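Mercearia de bairro > Bebidas e refrigerados

Buscar no fórum Busca avançada OK

Bebidas importadas em loja pequena: como vocês arrumam?

ruoxi_xiao
Oi, pessoal! Finalmente abri o cantinho de bebidas asiáticas na mercearia e estou adorando. São 13 sabores por enquanto, entre chá gelado, isotônico, suco de aloe e um refrigerante de melão que as crianças da escola aqui da rua descobriram antes de mim. Minha dúvida é a arrumação. A geladeira é funda e estreita, quem repõe empurra a lata nova para a frente e a velha vai ficando lá atrás. Em novembro achei quatro chás vencidos no fundo, que dor no coração! Estou pensando em bandeja com empurrador, dessas de canaleta. Peguei uma de três para avaliar antes de encomendar para a prateleira toda. Alguém usa com lata? E com garrafinha de base quadrada, vai?

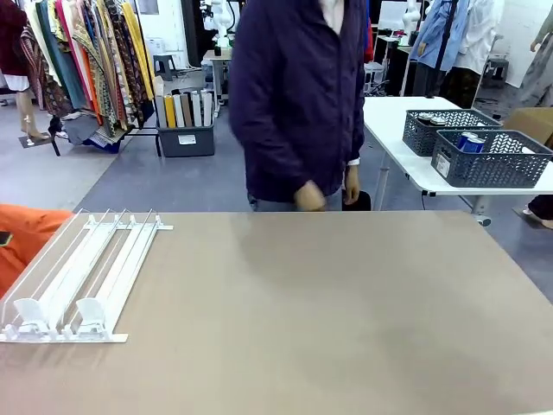

Re: Bebidas importadas em loja pequena

balcao_da_neide
Parabéns pelo cantinho!! Uso bandeja assim faz tempo na parte dos energéticos e não troco por nada. O cliente tira uma, a de trás anda, a prateleira fica com cara de cheia o dia inteiro. Só mede bem a largura da canaleta antes de comprar muitas. Lata fina em canaleta larga vai tombando de ladinho e trava tudo.

Re: Bebidas importadas em loja pequena

tonho46
Discordo um pouco da Neide. Empurrador é ótimo para quem vende muito do mesmo. Com 13 sabores e giro baixo de cada um, você vai encher a geladeira de divisória e perder lugar. Eu faria o básico: etiqueta na prateleira, validade anotada num caderno e reposição sempre por trás. Custo zero. Aqui tenho 46 itens gelados e controlo tudo no caderno, conferindo toda segunda antes de abrir.

Re: Bebidas importadas em loja pequena

balcao_da_neide
Tonho, caderno funciona porque é você quem repõe! Na minha loja são três pessoas em turnos diferentes, e cada uma tem uma ideia própria do que é "por trás" rs

Re: Bebidas importadas em loja pequena

peiyu.tang
Entrando na conversa porque passei por isso em Stovmont. Misturei os dois jeitos: empurrador só para os campeões de venda e cesto para o resto. O cesto é uma maravilha para isotônico em lata, tipo Pocari Sweat, porque você puxa inteiro, olha as validades e devolve. Prefiro os vazados, o ar frio circula melhor. Deito as latas com a tampa virada para fora e sempre separo as de vencimento mais próximo em cima.

Outra coisa que mudou minha vida: plaquinha em português com o gosto da bebida. Rótulo em coreano é lindo, mas muita gente tem vergonha de perguntar o que é. Escrevi "isotônico leve, levemente cítrico" e a saída melhorou já na primeira semana.
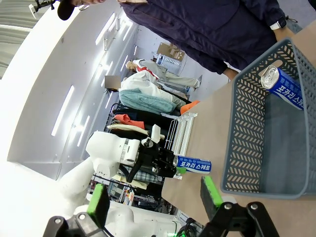

Re: Bebidas importadas em loja pequena

tonho46
Deitada? Lata deitada rola, Peiyu. Na primeira vez que alguém puxar com pressa vai tudo para o chão. Eu deixaria em pé. Agora, a plaquinha eu vou copiar, ótima ideia.

Re: Bebidas importadas em loja pequena

peiyu.tang
Com o cesto cheio não rola, uma segura a outra. Pela metade, concordo, aí ponho em pé. E copia sim, usa letra grande!

Re: Bebidas importadas em loja pequena

ruoxi_xiao
Gente, que respostas boas! Vou fazer assim: empurrador para o chá de pêssego e o refrigerante de melão, cestos para o restante, e o caderno do Tonho para as validades – segunda cedo é um bom horário aqui também. As plaquinhas começo hoje à noite. Peiyu, você escreve o preço junto ou separado?

Re: Bebidas importadas em loja pequena

peiyu.tang
Separado! O preço muda, o gosto não. Assim refaço só a etiqueta pequena.

Contato | © Fórum Susalness | Voltar ao topo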